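Can I stack a promo code with store points at Zallby?

Asked by Kamarul Ismail
Saturday, April 11, 2026

Hi all! I've been saving my Zallby points since July and I'm up to 2000, so I'm pretty excited to finally spend them. I also have a code for $9 off from their newsletter. When I put the code in at checkout, the points box goes grey and I can't tick it. Is it one or the other, or am I doing it in the wrong order? I'm after a set of Latuheru dinner plates, if that matters.

2 answers

Bernardo Ramalho
You can use both, I did it last week and was so chuffed! Apply the points first, from the cart page, before you hit checkout. Once you see the new total, carry on to payment and type the code there. If you've already entered the code, take it out, go back to the cart and refresh.

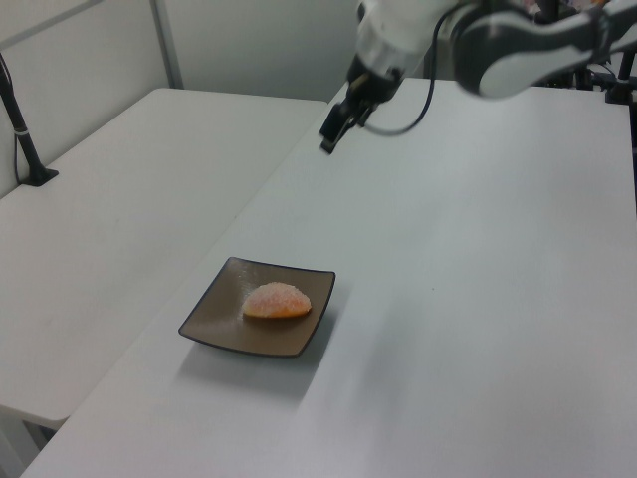 One catch is that the order still has to come to $30 after the points come off, or the code gets knocked back. I was two bucks short and threw in a tea towel (a lovely one, too). Also have a look at whether the plates are sold by Zallby or by one of the outside sellers. Points only work on their own stock, and it's in small print under the price.

Good luck, it's a great feeling when that total drops!

hondero_fan
never worked for me in the app, try the website. Watix lets you do both on the one page and their colours are nicer anyway

Was this helpful? Yes / No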